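Bench diary, February: left tool, pads and linkage

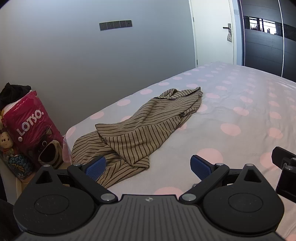

Ekpo

7:40 a.m. Cold start. Left tool on the charger overnight, right tool untouched. The complaint carried over from yesterday is that the left jaw closes late and the pads meet skewed. The right tool closes square on the same trigger travel, so I am using it as the reference.

Checked the obvious things first. Trigger return spring fine. Cable seated. Dust on the black housings, a light scatter of specks, nothing packed into the pivots. Wiped the grooves in the center body anyway and blew out the joints. No change in the closing behavior.

Pulled the two large silver caps at the bottom of the arms. Left one came off dry. Right one still had a film of grease on the pin. The Sarkard sheet calls for a thin coat every 8 weeks and I have no entry for the last one, so it was either skipped or never written down. Cleaned both pins, greased both, refitted. Backlash at the left pad tip went from visible to barely felt. Should have put a dial indicator on it before touching anything. Did not.

The small pins at the upper joints I left alone. They are pressed in and the Flornivham shop has the only fixture that fits. If one of them is worn, the tool goes back.

Pads next. The blue ones are the textured type from Brillau, glued to black backings, two screws per backing on this version. The left pad had crept toward the tip by a hair. Loosened the screws, pushed it back against the shoulder, tightened evenly. The texture is still good at the corners and somewhat polished in the middle. Will not replace yet. Cleaned both with alcohol and let them stand open.

10:15 a.m. Zeroed the opening. Procedure, for the next time I forget it: jaws fully open, hold until the reading settles, store; jaws closed on nothing, store; repeat once and compare. The first pass gave 112 at full open and the second gave 119. Too far apart. Reseated the connector, ran it again, and got 119 twice. Kept that. I suspect the 112 came from not pressing the trigger all the way out against the stop - operator fault, mine.

Cloth test after that, on the bed with the polka dot sheet. The tan striped garment went down twisted and I did not straighten it. A flat square of cloth tells me very little about pad alignment. A rumpled one has single layers, doubled layers and hard folds close together, and the pads have to pinch each of them without rolling the cloth out sideways.

57 picks with the left tool. Single layer held well. On the doubled edges I had more slips than I want, all of them when the pinch was taken shallow, near the pad tips. Deeper picks held. That fits with the polished area and also with a small remaining angle between the faces, and I can't separate the two without new pads.

The right tool, same cloth, a shorter run: no slips on the doubled edges. Pads on that one are newer.

2:30 p.m. Paper strip between the closed pads, pulled from the top and then from the bottom. Grips harder at the bottom. So there is still an angle. One shim under the lower screw of the left backing, thinnest in the tin. Pull is now close to even. Did not repeat the zero afterward and need to, as the shim moves the closed reading.

To do: redo zero on left. Order pads, both sides. Write the grease date on the inside of the case lid. Ask Flornivham if the upper pins can be checked without removing them.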